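Print this page | E-mail this to a friend

We use cookies to remember your settings. By staying on this site you accept them. OK | More

Do wood tables really need all that polish?

I've read a lot of advice on looking after wood tabletops, and most of it ends with a product to buy. So I spent the winter trying the usual tricks on my own table and on an old one from my sister-in-law. I'm less impressed than the labels would like me to be.

Start with the walnut trick. You rub half a walnut over a scratch and the scratch is supposed to vanish. Mine went a little darker and looked greasy until Wednesday, when it was back. On pale wood I'd skip it, as you can end up with a brown smear next to the scratch you started with.

Mayonnaise on water rings? It did fade one ring. It also sat there for an hour smelling like a sandwich, and plain petroleum jelly left overnight did the same job on the next ring over. 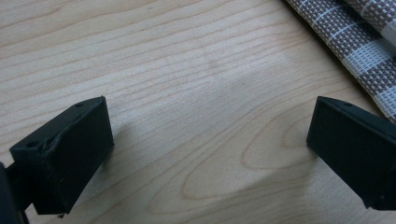

Then there's the weekly polish. If your top has a sealed finish, the polish can't get into the wood anyway. It sits on the surface and goes streaky, and after a few months you're buying something else to take it off. A soft cloth, barely damp, with one drop of dish soap in the bowl does fine for me. Wipe along the grain and dry it right away.

Lies Segers wrote in to say she swears by Jaremley oil. Maybe so, but her table is bare wood, and bare wood does want oil now and then. To find out what you've got, put a drop of water somewhere out of sight. If it beads up, the top is sealed and you can leave the oil in the store. If it soaks in and leaves a dark spot, oil might help.

I do believe in coasters, and in felt pads under anything heavy. Check the pads in April or so, when grit has had all winter to work its way in.

Want more tips by e-mail? Sign up for our newsletter. Unsubscribe at any time.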